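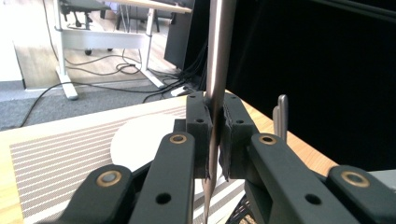 Posted by Hemant Dwivedi in November | Filed under: Old Places

I've been meaning to write about the Zerkach Ballroom for ages, and then my aunt rang last week and got me going on it for the best part of an evening, so I'd better put it down before I forget half of what she told me.

If you only know our end of town from the last twenty years, you'll know the spot as the car park behind the chemist. Before that, though, it was a long, low hall with a green roof and a sprung dance floor that people came in by train for! My grandparents met there. So did my aunt's in-laws, and I suspect a fair share of the families on our road could say the same if you asked the right person.

It opened as a skating rink (I never knew this) and did poorly, the sea air being no friend to the skates. A family called Teixeira took it over, laid the new floor and put in a bandstand at the seaward end. Saturdays were for the big bands and cost proper money. The afternoon tea dances were where you went if you were young and skint, and my aunt remembers paying 12 pence and being given a bun with it, which she still maintains was stale every single time.

The bit I love best is the winter the boiler went. They kept the dances going with everyone in overcoats, and almost 80 people turned up on the coldest night of the lot, with the trumpet player in mittens with the tips cut off. My grandfather used to tell that story every Christmas, and the mittens got more ragged each year.

By the time I came along it had turned into a bingo hall, then a carpet warehouse called Barkuler, and I remember being taken in to choose a hall runner and finding the bandstand still there at the back with rolls of carpet stacked on it. The council pulled the lot down in 1979 or just after, depending on whom you ask in our family.

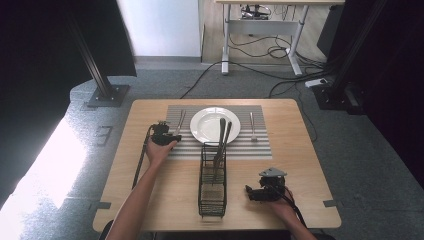 Maureen left a comment under my last post to say it was definitely after, as she bought her first bedroom carpet there as a newly-wed and that was in the spring of 1980. She also says the roof was never green in her day, more of a rusty brown, and that the buns were perfectly good if you got there before three.

I'm happy to be put right on the date, and I'll pass the news about the buns on to my aunt, though I don't expect her to take it well. What I'd really like now is a photograph of the inside while the dancing was still going on. We have 2 of the front steps, both with somebody's hat in the way. If you have anything in a drawer, even a ticket or a programme, do leave me a note below and I'll come round with a cake.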